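## The little firms and the August bill

If you run a small business you will know the feeling of opening a brown envelope in August and wishing you had stayed in bed. I have been talking to traders along Fludum's old high street - a lovely way to spend a morning, if a bit heavy on the tea - and what bothers most of them is business rates.

The relief scheme brought in last year gave shops 80 per cent off for their first 12 months. Very welcome it was, too! The trouble comes afterwards, when the discount drops away all at once and the full bill lands in the quietest part of the summer. Sivedetti, the café by the bridge, has put aside a bit each week and will manage. Kirnex, two doors up, only learned of the change when the demand arrived, with eight weeks to pay.

What the traders would like is a gentler slope, spread over a couple of years, and a letter sent 90 days ahead in plain English. Fröhlich, the clothing shop on the corner, has already written to the council asking for both, and is still waiting for a reply.

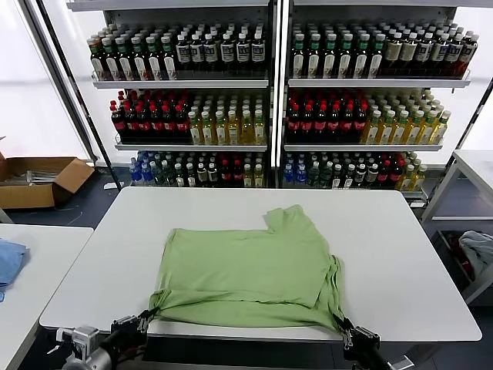
A pale green short-sleeved T-shirt on a white table.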